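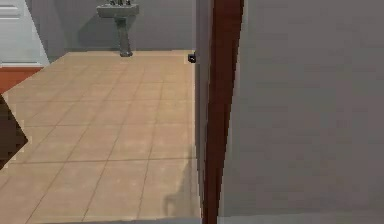

Planner stalls at doorways in simulated houses

Search this forum Go

kotian_fan
Hello all, I've been running the Zurbridge planner through our simulated house and it keeps dithering at doorways, bless it. Costmap inflation is at 30 cm and I've tried 11 seeds so far. My feeling is that

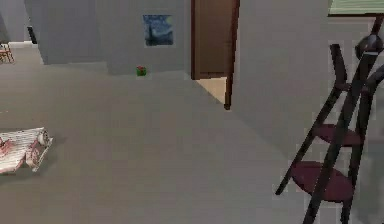 the inflation is simply too greedy, and I'd happily drop it, though I'd love to hear from anyone who has been through this!

Thịnh Dương
I'd leave inflation alone, to be fair. Look at your goal tolerance first, and at whether the door leaf is in the collision mesh or only in the visual one.

kotian_fan
Both, I checked (twice, with tea). The local planner still wants a wider gap than the door gives it.

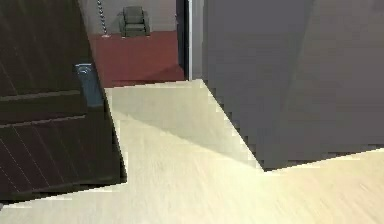
brerasach
Sorry, I disagree with Thịnh. Lower it near thresholds only and replan more often.

Contact | © Drevico forums | Back to top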